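Flinport workshop's hand-held gripper gets its first kitchen outing

December 2021

The gripper tool that members of the Brongate shared workshop in Flinport have been putting together since February has left the bench and gone into a kitchen, and the people building it could hardly be happier.

The project goes by the name Pirnovcombe. It's a two-finger gripper you carry around in your hand, with a camera looking down over the jaws so that every grab is recorded from the tool's own point of view. The plan is to build up a library of everyday pickups and use it to teach a small tabletop arm, also being built at Brongate, to do the same jobs. The goal for this first round is 1,000 recorded grabs. As of this week the count stands at 463.

Most of the work so far has gone into the fingers. The jaws hang on black linkage arms that pivot on round screws, two on each side, and the first several sets of arms had enough slop in them that the tips would cross when you squeezed hard. The current version closes straight. It also got new rubber pads in dark blue, after the bare fingertips kept skating off anything smooth (and there is a lot of smooth stuff in a kitchen!).

Bottles have become the favorite test. They're round, they taper, the weight sits in a different place depending on how full they are, and you can ask for them right side up or upside down. The upside-down hold is the harder one, and it's the one everybody at the workshop wants to try. In the kitchen sessions the gripper has been clamped on a light green bottle labeled 100% coconut water in Chinese, cap pointing at the floor, a pad on either side.
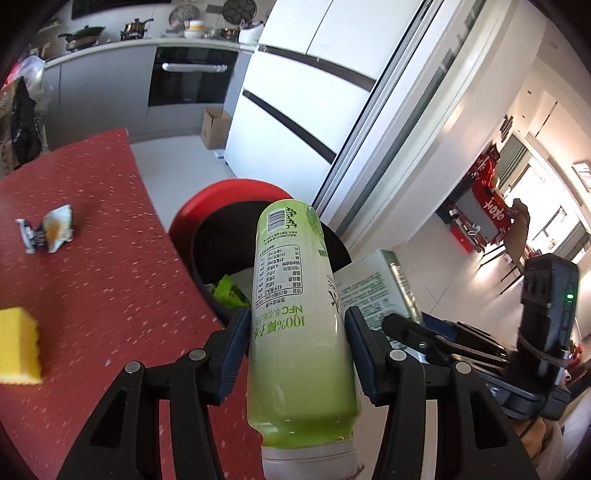 What comes next

The builders want to get to soft things. Sponges and wrappers are on the list, and so are dish towels, which squash and fold in ways a bottle never will. A lighter return spring is being tried for those, so that a gentle squeeze stays gentle. If it works out, the same spring will go into a second gripper, and two people could record at once.

There's also a wrist to sort out. Right now turning the tool over means turning your whole arm over, and after a long session you feel it in the elbow. Dumitrescu, the small machine shop next door to Brongate, has offered scrap aluminum for a swivel handle, and a cardboard mock-up of it is already going from hand to hand on Tool Night.

Parts for the gripper have cost $814 so far, counting the printed arms that ended up in the scrap bucket. The money came out of the workshop's project fund, along with a few donated screws and a whole lot of donated evenings.

Brongate plans to put the drawings and the parts list up on its website once the handle is settled, free for anyone who wants to build one at home. An open bench evening is planned for February, where visitors can pick up the gripper and try the upside-down bottle for themselves. There are 17 places, and kids are welcome with an adult.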